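Gripper build, part 3: cubes, cable and the second hand

17 November 2020

The left gripper is finished. Both hands now power up and both are being tracked, so this post covers the changes made after part 2 and the numbers I'm using for now.

The shells are the same white prints as before. I reprinted the left one after the trigger pivot cracked along a layer line. The new version has the pivot boss turned so the load runs along the layers, and the wall there is 3 mm thick. Infill made no difference that I could measure. Sajib Bhattacharjee suggested a brass sleeve in the pivot hole and had a few left over from a Skunberg hinge kit, so both hands have one now. Play at the fingertip has dropped to a level I can ignore.

The marker cubes took longer. My first set had the patterns on glossy paper, and detection dropped out whenever a face caught a ceiling light. Matte paper fixed most of that. The remaining dropouts came from the border: I had trimmed the white margin too close to the black, and the detector needs that margin to find the square. Each face is now cut with a full module of white on all sides. If you are copying this, check the margin before you touch the exposure settings. I lost two evenings to exposure.

Every face carries its own ID, and the left and right cubes share none. With two or more faces in view the pose is steady. With one face square to the camera it still flips now and then, a known ambiguity with flat markers, and I reject any solution that rotates too far from the previous one.

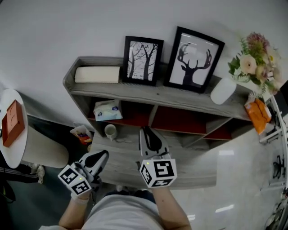

Both hands up at the desk, green lights on.

The finger pads are the teardrop shape from the Tranard drawings, printed in black and widened slightly. The original profile was fine on boxes and poor on anything with a handle. The wider pad puts more surface behind the grip point and is less fussy about approach angle. I have not tested it on anything heavy.

Cable routing is still the weak spot. The thin black cable runs along the fingers, and it needs enough slack for full opening without forming a loop that can snag. Length matters more than I expected. On the first try it was 34 mm too short and pulled the connector out at full stretch. I have added a printed clip at the base and a dab of hot glue behind it, and I would like to replace the glue with something I can undo.

Logging runs on the old Hong laptop. Timestamps from the two hands drifted apart on long runs until I moved both to a single clock. I also raised the log buffer to 1000 samples, and that stopped the gaps I was seeing whenever the disk got busy.

Still to do:

Replace the glued strain relief with a screwed clamp.
Measure the offset from cube centre to fingertip properly. The current value is from the CAD model and I don't trust it.
Try the Sturnent springs in the trigger return. The present ones are too stiff and my index finger is sore after half an hour.
Tidy the print files and put them up with the part 2 set.

The offset comes first. I have a jig half drawn for it, a flat plate with a pin that the closed fingertips sit over while the cube is turned through a range of angles. Files for the jig will go up once I have printed one and it fits.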